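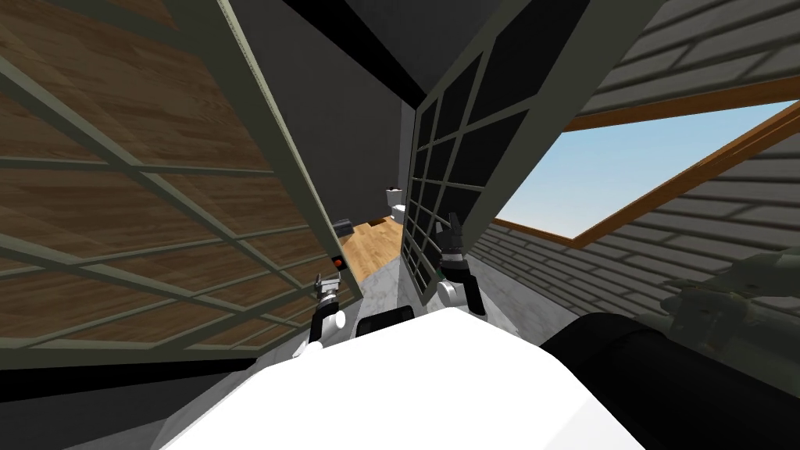

Rimine in simulation: doors, gaps and tight spots

Quick gallery from the Rimine runs, January 2021. Posting these before the write-up because people keep asking what the sim looks like. Proper captions later, maybe.

Short version: we train one policy for arms and base together, all in rendered houses, 1000 houses in the training set. Then we test in 422 it has never seen. The question is whether the policy can get a two-armed robot through a narrow opening with its grippers up front, without a separate planner telling it when to stop driving and start reaching. Old Teuber baseline had the planner. Slow, and it got stuck alot.

Wrist views

Each arm gets its own view. Cheap to render at low resolution, and the policy leans on them more than we thought it would. Turn them off and the door tasks fall apart first. Fingers open here, red-orange round thing on black just ahead of them. Dark wood on one side, lighter floor on the other.
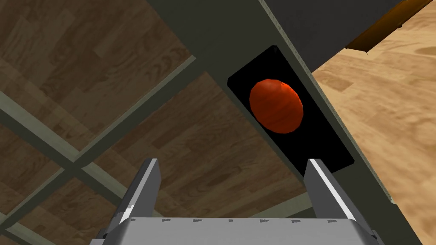 Lattice surfaces

Big grids of bars with dark panels in between. Hard for depth, hard for the policy, good test. Early versions treated every dark pane as a hole and tried to reach thru it. Three rounds of texture randomization later, much less of that. We swap floors, walls, tiles, everything, each episode. 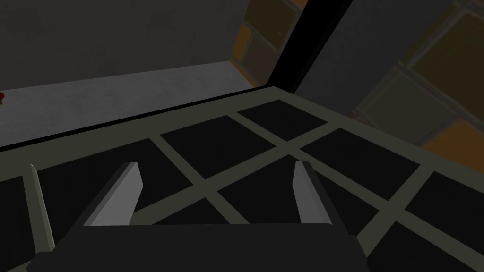
Contact is still the weak point. Ostix handles collisions OK for the base but thin bars give it trouble, and a finger can end up inside a frame for a few steps before it gets pushed out. We throw those episodes away. 2945 gone so far, from the October batch alone.

Head view

White body low in the middle, one arm on each side of the gap, toilet on the wood floor beyond. Tilt is part of the method: head pose gets randomized too, so the policy cant count on a level horizon.
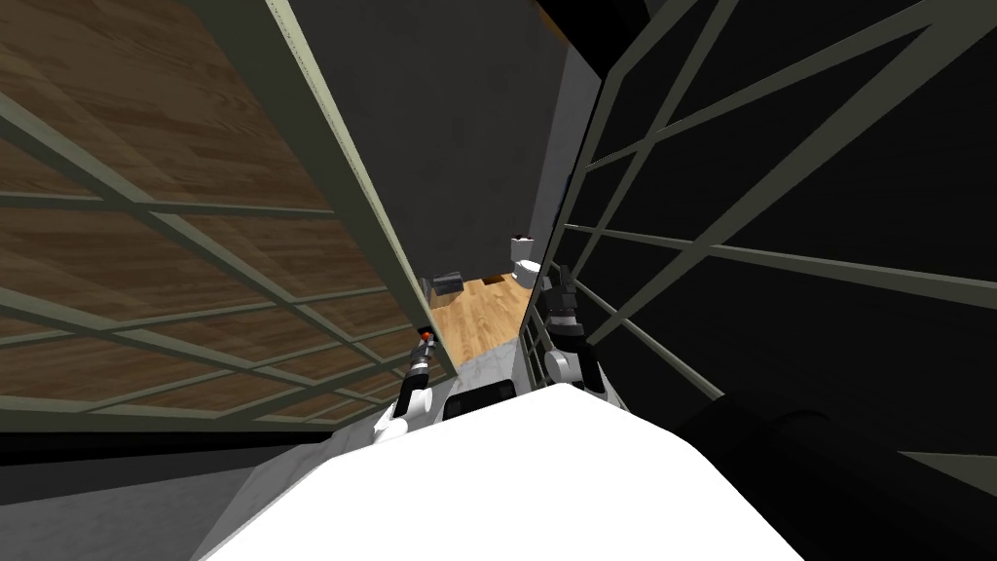 Rungnapa Boonchu: did you try freezing the base while the arms move? On Alteck we got most of the gain from that alone, and it would tell you how much the joint training is really doing.

Not yet. Next on the list, along with the contact fix.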